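November 2021
Folding cell, Besville bench. Entry 54.

Left wrist camera dropped out again, third time this week, always on the same move: arm comes across the body, wrist rolls, picture goes gray. Last time I blamed the driver, reinstalled it, and wrote "fixed" in this book in large letters. Raíssa has since underlined the word "fixed" in red.

Took the cable cover off the left forearm. The camera cable had been tied down at both ends of the wrist joint with no slack between, so every roll pulled on the plug. I tied it. My initials are on the tag. New cable in, 70 mm service loop, soft wrap instead of zip ties on the moving side. Rolled the wrist end to end for 2247 cycles over lunch and the log shows no dropouts. Not writing the F word this time.

While the cover was off:

- Wrist bearing has a little play, side to side. Gemechu says it was like that in February and is "within feel." I would like a number for feel. Asked Vodomeck for the spec.
- Finger pads on the left gripper are glazed. Swapped for the spare set. That leaves us with no spare set. Ordered more from Jurkton, who will send them when they send them.
- Two screws on the forearm cover don't match the others. They fit, they hold, and I don't want to know.

Homing: redid both arms after the cable job. Right arm came up clean. Left came up 2 degrees off at the elbow, which explains why the last batch of shirts looked as if they had been folded on a boat. Re-homed it with the pin in, saved the offsets, then power cycled and checked that they had really been saved. Please do that last step. The save button on the Gashaw controller says OK whether or not it has done anything.

Gripper force: had been creeping up all month. Every time a sleeve slipped, somebody gave it another notch, me included. With fresh pads it was gripping cotton like a parking brake. Backed it down until it just held a single layer of T-shirt and lifted a double layer without creasing it. Value is on the tape inside the door. If a sleeve slips, look at the pads first and leave the dial alone.

Then the recorded folds. Our reference set is people folding clothes at home, seen from head height, and the cell's approach path was fitted to those. I went back through them with the new offsets loaded to see whether the press step still makes sense.
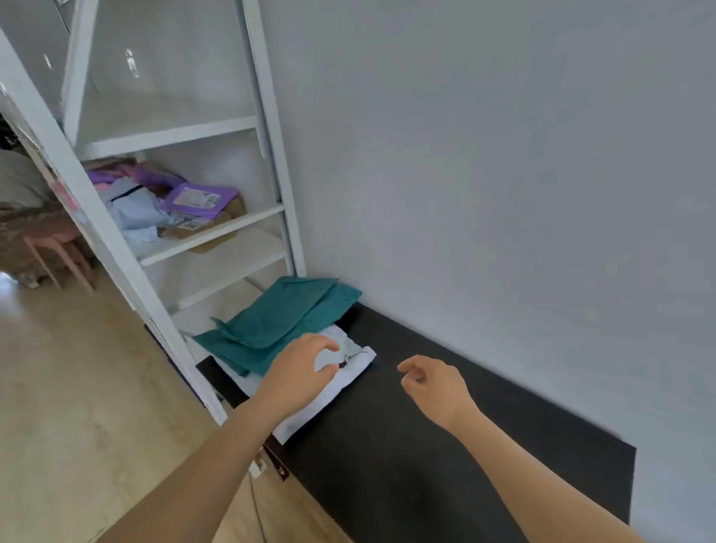

The press step is where we lose time. Our left gripper comes straight down with the fingers closed and the fabric skates away from it. A person rests curled fingers on the cloth and lets the other hand wander off and do something else. So I changed the left arm to land with the fingers part open and hold position while the right one moves. First few tries the right arm waited politely for the left to finish, because I had left the old interlock in. Took the interlock out of the fold sequence only. It is still in for homing and for the park move, and it stays there.

Ran towels, then shirts. Towels good. Shirts good until the collar, which still defeats us.

To do:
Bearing play, once Vodomeck answers.
Move the right forearm cable to the same loop and soft wrap before it does what the left one did.
Clean the head camera window. With a lens cloth, Gemechu, and not a shirt from the test pile.
Collar. Raíssa has an idea involving the table edge and has gone off to draw it.

Cell left powered down, arms parked, pin back in the drawer.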